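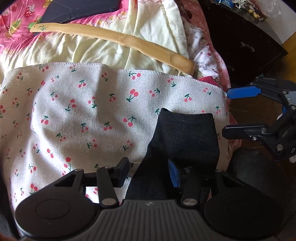
Pairing Socks on the Bed, the Fast Way

I used to dread the sock pile, and now it's my favorite part of laundry day! All you need is a bed and a clean cloth with a pattern or a light color. Dark socks show up beautifully against it, so you can finally tell charcoal from navy.

1. Spread the cloth over the bedding and smooth it a little. A few wrinkles are fine (I never iron mine).

2. Tip out 40 socks at most. Any more and you'll spend the whole time digging.

3. Pull out the dark ones first and lay them flat, toes all pointing the same way. Check the cuffs — ribbing is the quickest way to tell two grays apart.

4. Match each pair heel to heel, then fold it over once. Please don't ball them up! Balling stretches one cuff, and knit socks go baggy so fast.

5. Singles go in a bag by the dresser. Give them 2 washes to find their partners before you turn them into dust rags.

Awuor Mrema, who taught me the heel trick, stands her folded pairs upright in a shoebox, and it fits a whole drawer's worth. Try it with the thick winter ones too, though they'll need a deeper box. Mine is an old boot box from Hastell and it's held up since February.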